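Product Review: Savchuk Everyday Tableware Set
Reviewed by Marloes Hendriks, Kodard Household Review

The Savchuk set was assessed in our Rerkville kitchen over 30 days in April, with emphasis on breakfasts and light lunches. The retail price is $68. 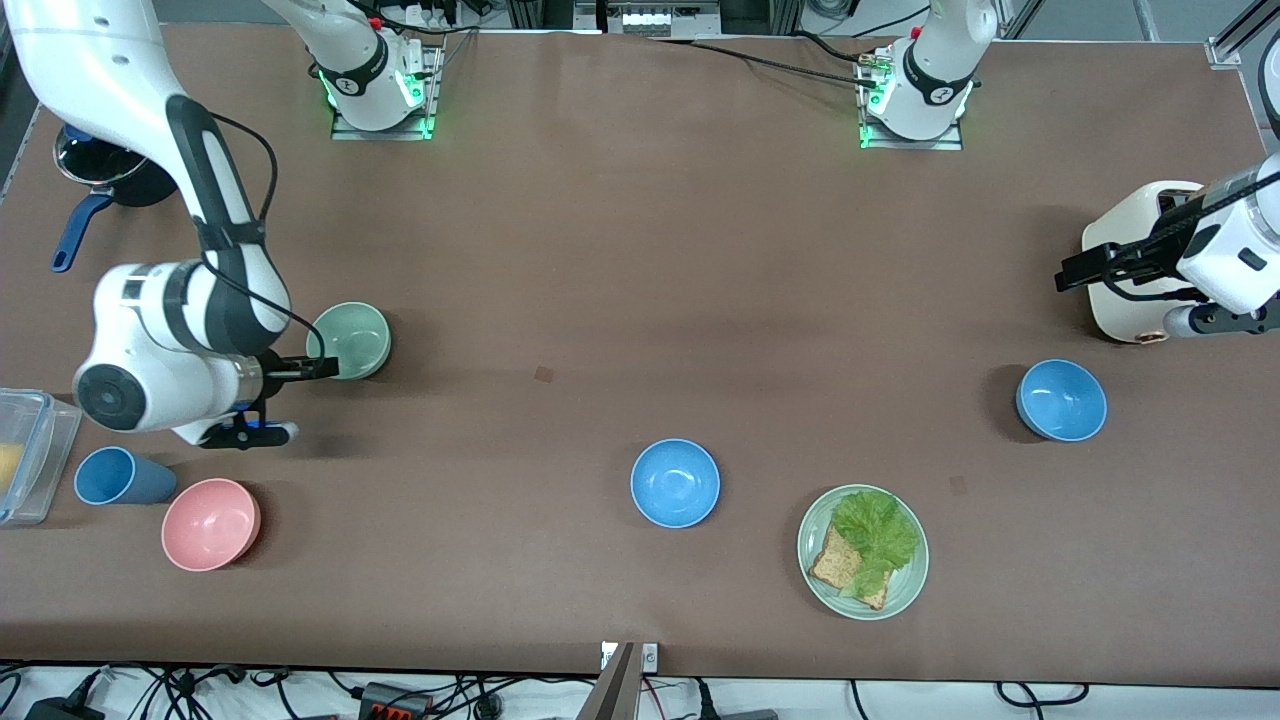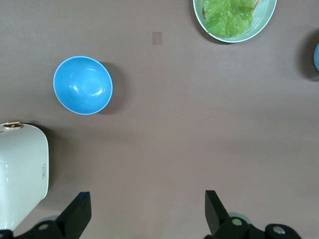 The bowls hold a full serving of soup and stack without sticking. The ridged rim of the plate kept sandwich fillings in place, although crumbs collect in the grooves and require a brush. Colors are pleasant - if slightly inconsistent between batches.

Replacement pieces must be ordered in groups of 4, and Kodard considers this a drawback for smaller households.

Rating: recommended, with reservations.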